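Weigh the flour

Most home bread recipes still give flour by the cup, and I think they should stop. A cup dipped into the bag holds more than a cup filled with a spoon, and the difference is enough to turn a soft dough stiff. The cook then adds water by guess, and the recipe no longer describes the loaf.

A scale removes the problem. For a large batch I use 1,000 grams of flour and adjust the water in steps of 50 grams until the dough clears the bowl. Those numbers go on a card, and the next batch starts from them. 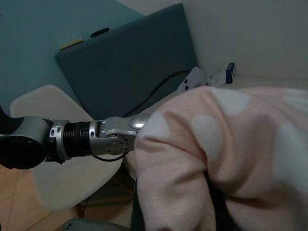 By Aleksandra Duda
Heselwood Kitchen Notes | Opinion | February

The usual objection is that grandmothers baked well without scales. They did, with one cup, one brand of flour and years of practice. A reader working from a printed page has none of these.

Salt is the stronger case. Coarse and fine salt differ so much by volume that a spoon measure means little unless the type is named — and it seldom is. Yeast in small amounts can stay in teaspoons, as many kitchen scales read poorly below two grams.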